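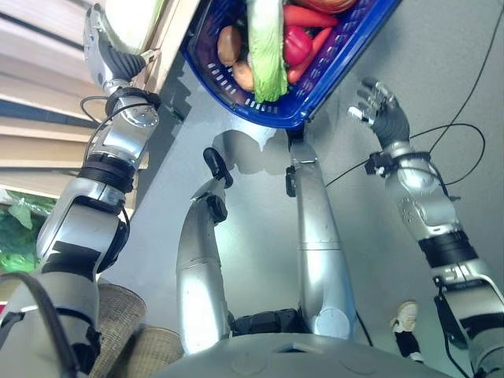
The short shop, and what the basket does to it

The hand basket is the smallest piece of equipment in a food shop and usually the least considered. Trolleys have wheels, brakes and coin locks, and somebody is paid to look after them. Baskets are stacked by the door, taken out, filled in no particular order and emptied on to a belt. Between the door and the belt, a good deal of bruising takes place, most of it in the fresh produce.

This feature looks at the basket as a container for loose vegetables: its walls, its base, its handle, and the order in which things go into it. The load throughout is a plain one of the kind that makes two or three suppers. A long leafy vegetable with a pale stalk, a red pepper, a couple of carrot-shaped roots, two items of the potato sort and one large round thing with streaked skin in orange and red. The basket is blue plastic with a rounded end and slotted walls.

Walls and slots

Almost every plastic hand basket is perforated. The slots save material, let the moulding cool evenly and allow water to run out when the basket is washed. They also let air reach the produce, although on a trip round a shop this makes little difference. It matters much more if the basket is kept at home as a store, and many are.

Rectangular slots in groups, as on the blue basket, leave solid bands of plastic between them. These bands carry the load when the basket is lifted. A wall with one continuous field of holes is lighter but flexes more, and a flexing wall rubs whatever is leaning on it. Potatoes don't mind. Peppers do, in time, and the mark shows first as a dull patch on the skin and then as a soft one.

Slot edges deserve a fingertip before a basket is bought. A mould that has worn leaves a thin ridge of plastic, called flash, along the edge of each opening. It can be sharp enough to nick a leaf. On a basket used every week it will wear down by itself, or it can be taken off in a few minutes with the back of a knife.

The rounded end is a separate matter. Square corners hold more on paper. In use, the corner space fills with things that are the wrong shape for it, and a round vegetable pushed into a square corner touches the plastic at two small points. A curved wall spreads the same weight along a longer line. The curve also makes the basket kinder to the knee, which is where most full baskets end up knocking.

The load

Loose vegetables fall into three groups for packing purposes, and the grouping has nothing to do with how they are cooked.

Hard and heavy. Potatoes, swedes, beetroot, squash, whole cabbages. These will take weight and will damage whatever is under them.

Hard and long. Carrots, parsnips, leeks, celery. These take weight from above but act as levers. A carrot lying across another vegetable concentrates the load at the point where they cross.

Thin-skinned or leafy. Peppers, tomatoes, lettuces, Chinese leaf, spinach. These should carry nothing.

The common advice is to put the first group at the bottom and the third at the top. It is sound for a bag, which is deep and narrow. A hand basket is wide and shallow, and a small load will fit in a single layer with nothing on top of anything. For a load of this size the better question is what goes beside what.

A long leafy vegetable laid down the middle works as a divider. The roots and potatoes can then be kept to one side and the pepper to the other, with the leaves taking up any movement between them. In the blue basket the two potato-like vegetables lie to the left of the leaves and the pepper rests against the pale stalk on the right. The stalk end of most leafy vegetables is firm and will hold a pepper steady without marking it. The leaf end will not, and it is best left with clear space around it.

Carrots are more awkward. Two of them placed side by side roll as one; two at an angle to each other lock but press on their neighbours. Where there is a straight wall, lay them along it, thick ends at opposite ends. Where there isn't, the diagonal is acceptable, provided the thin tip does not point at a pepper.

Large round items go to the end of the basket away from the body. This is contrary to instinct, which says to keep weight close. With a single central handle it makes no difference to the arm, and it stops the heaviest object in the load from rolling back over everything else each time the basket is tipped towards the carrier for a look.

Weight and handles

Iker, whose domestic baskets are sold mainly through market stalls, moulds a basket with a single folding handle. Brornari makes the other common type, with two wire handles that meet in the middle. We used one of each for a month of ordinary shopping, one shop every Friday and smaller ones in between.

The single handle is quicker. It comes up in one movement and it stays out of the way when folded. Its fault is that the basket swings on it, and a swinging basket with an uneven load settles with the heavy end down. By the time it reached the till, the Iker had usually gathered everything at one end.

The two wire handles hold the basket level and are narrow in the hand. With a light load this was no trouble. With potatoes it was, and a cloth wrapped round the pair was needed for the walk home. The wires also fall inwards when released, across the open top, and will lie on lettuce if allowed to.

Neither basket is suitable for carrying on the forearm when full, although that is how most people carry them. The forearm puts the basket at an angle of its own, with the outer rim low, and the load follows.

Putting it down

Most of the harm to soft vegetables is done when the basket is set on the floor. A basket lowered by hand travels the last few inches faster than the rest, the arm having straightened. The base of a cheap basket is a flat lattice and passes the knock straight through. Better ones have a raised rib around the underside, so that the rim of the base meets the floor first and the lattice hangs slightly clear.

Hard floors are worst. Smooth painted concrete, tile and sheet vinyl all give the same result within the limits of what can be judged by eye. At home, a folded tea towel on the floor of the basket does more good than any mat under it. It should be thin. A thick one raises the load towards the rim and hides the slots, and then there is no drainage.

Where a basket has to stand on the floor while it is being filled, fill it from the far end towards the near one. Reaching over soft things to place hard ones is how leaves get broken.

From basket to store

The temptation is to leave the vegetables where they are. For one night this does no harm. Beyond that, the load wants separating, as its parts keep in quite different conditions.

Potatoes want the dark. A slotted basket on a kitchen floor is lit from every side, and potatoes in it will go green and begin to sprout. Move them to a paper sack or a lidded box with some air to it.

Carrots lose water through the skin and go limp in the open. They keep in the bottom of the fridge, in a bag closed loosely. Any green tops should come off the same day.

Leafy vegetables go in the fridge too, unwashed, and upright if there is the height. The outer leaves can be left on until it is eaten. Ruffled tips yellow and dry first and can be trimmed without loss.

Peppers keep for a week or more in the salad drawer, provided the skin is whole and dry. One with a nick in it should be cooked within a day or two.

Squash and pumpkins need no fridge. A shelf in a cool room, stalk upwards, is enough, and the basket itself will serve if nothing else is in it.

Washing

Plastic baskets are washed less often than they need to be. Soil collects in the angle between the wall and the base and in the lower edges of the slots. A washing-up brush with stiff bristles will reach it; a cloth will not. Use warm water and ordinary washing-up liquid, rinse from the outside inwards so that the dirt is carried through the slots and away, and stand the basket on its end to dry. Avoid the dishwasher unless the maker states otherwise. The rims of both our baskets went in once, and the Iker came out with a slight twist that it has kept.

Stacking wet baskets holds water between them and they stick. A sheet of newspaper in each is sufficient.

Buying

The covered market at Branemdale has two stalls selling baskets of this sort, and the hardware shop Nguyen, behind it, keeps the wider range. Prices were 8 pounds for the Iker and 9 for the Brornari. Look for a base rib, solid bands between the slots and a rim that is rolled over instead of cut flat. Press the long wall inwards with a thumb. If it moves easily when empty it will move a great deal more when full.

Capacity is normally given in litres and measured to the brim. A 32-litre basket holds much less than that in vegetables laid in one layer, and for the load described here there will be room to spare. Larger sizes are sold, but a hand basket that can be filled beyond what one arm will carry has no advantage over a trolley.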